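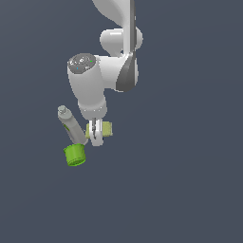 Print this article | E-mail to a friend

What I Learned From a Robot With No Table

By Ikhsan Nasution

In May I went to the open day of Voß, the automation company in Skumthorpe. I expected noise and the smell of oil. Instead I got a chair, a cup of coffee and a big screen with a simulated arm on it, busy with a sponge, a cup and a bottle.

Some visitors were disappointed. The man beside me wanted to see "the real one," and he left after 20 minutes. I understand him, but I think he was wrong to go. 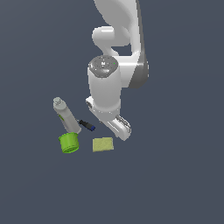
A simulation is an honest place to begin. Our host, Jacqueline Pons, told us that her team had run the household task 491 times that month, and she did not hide that many of the runs were bad. When a real machine drops a cup in front of guests, somebody closes the curtain. She let us watch and ask.

My complaint is a different one. On the screen there is only a gray-blue emptiness, without floor or walls. My kitchen has crumbs, a wet sink and two children. I asked how much of this the program knows. "Very little for now," she said. I would like to see this sentence printed on the invitation, because many people in the room were already talking about their parents and who will care for them.

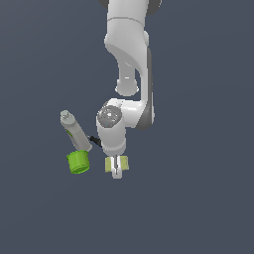 So I ask companies to continue with such days, and to show the plain and slow part of the work also. But please say clearly how far it is from the screen to the kitchen. I will go again next year, and I will bring my mother. She has strong opinions about sponges.

Print this article | E-mail to a friend

Related
Elletti opens training room for school groups
Letters: Who repairs the repair machines?
Lolano warehouse, one year later

Comments (3)

Imke Nolte: I was there too. The coffee was better than the explanation.

Jörg Kettler: 491 runs says nothing if we don't hear how many went well. Did you ask?

Ilse Reinholz: My husband is the man who left. He had a bus.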